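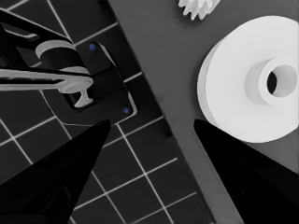 # Clothesline on pulleys keeps sagging and squealing, can I fix it without buying a new line?

**Solange Nogueira** · Dindby Home & Yard · 563 views

Hi all! We moved into a second-floor place with one of those old loop clotheslines that runs from the back porch out to a pole at the end of the yard. I love it (no more dryer bill, and the sheets smell amazing) but it has two problems and I'm not sure if they're really the same problem.

One, it sags. I can put up a load of T-shirts and it's fine, but the minute I hang jeans or towels the middle dips down so far that my neighbor's dog could help himself. I've retied the knot twice and it creeps back in a few days.

Two, the pulley on the porch end screams. I like to get laundry out at 6:30 in the morning before work and I'm pretty sure the whole block hates me. I sprayed it with cooking spray, which was my husband's idea, and it was quiet for one afternoon and then worse than before, plus now it's sticky.

The line is plastic-coated, I don't know how old. The pole end is a real pain to reach, I'd have to borrow a ladder. Do I need to replace everything or can I get away with doing just the porch side?

---

**athanasiadis_porch**

just get a dryer rack lol. but if you want to keep it, cooking spray goes gummy, wipe that off first. WD-40 works too

---

**Vasiliki Tsoukalas**

Oh, I grew up with one of these and I have one now, so I have opinions!

Start with the sag. Coated line stretches, and once it's old it just keeps stretching, so retying buys you a week. What you want is a line tightener, the little metal barrel thing that grips one end so you can pull the slack through and it locks. You tie the other end of the loop to it. They're cheap at any hardware store. Take up the slack until the line is snug with nothing on it, and don't go guitar-string tight or you'll be pulling on whatever the porch hook is screwed into. Go wiggle that hook, by the way. Mine was in a rotten board and I only found out when I leaned on the line.

Then get a couple of line spacers (some people call them separators). They roll along between the top and bottom lines and hold the two together, so the wet side gets some help from the empty side. For jeans and towels they make a bigger difference than anything else I've tried. Hang the heavy stuff near the ends too, never all in the middle.

For the squeal, wash the cooking spray off with dish soap and an old toothbrush, let it dry all day, then put a drop of light machine oil right on the axle. I'd skip the WD-40, it quiets things down but it doesn't last. If the wheel still wobbles after that, it's worn and you should swap it. Match the groove to your line, a fat line in a skinny groove will rub and drive you nuts.

I'd do the porch end first and listen. If the noise is coming from the pole, you'll need that ladder after all, and please get someone to hold it.

---

**Solange Nogueira**

Thank you!! The hook wiggles. Of course it does. I've got the landlord coming to look at the board, and I picked up a tightener and one spacer on my way home. The toothbrush is getting its turn tonight.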